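An afternoon at the Storham model railway fair 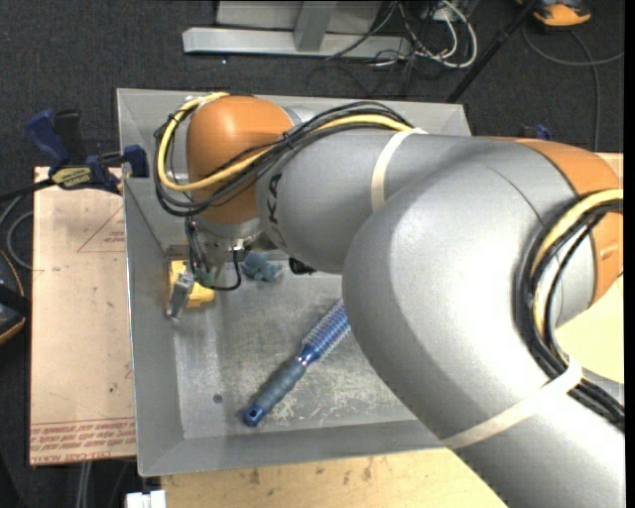 Nyokabi Obura maintains that you should see the layouts first and eat later, as the chili runs out by one but the trains keep going around. I did it the other way and stand by the chili.

Storham holds its fair in the old grain exchange, a building heated on the honor system. Admission was 2 dollars, exact change preferred, and the man at the door preferred it very strongly. I got a stamp on my hand that looked like a caboose or possibly a toaster.

The big draw was Lerusine, a mountain branch line that took its builders 13 years. It has a cheese factory, a funeral and a goat on a roof. It also has a timetable, and the 11:40 was late. A boy next to me asked why, and was told "leaves" by a man who did not look up.

Upstairs were the dealers. I was offered a Ramalho dining car, in its box, for 1,795 dollars. I asked what it would cost without the box and the conversation cooled. Across the aisle Obaidul Nanayakkara was selling trees by the bag, and I bought 51 pines for a hillside I don't have yet. He threw in a hedge.

The raffle was drawn at three. First prize was a starter set, won by somebody who already had four of them and said so on the way up to collect it.

Parking is behind the feed store. The next fair is in December, same hall, and they say the heat will be looked at. Bring gloves.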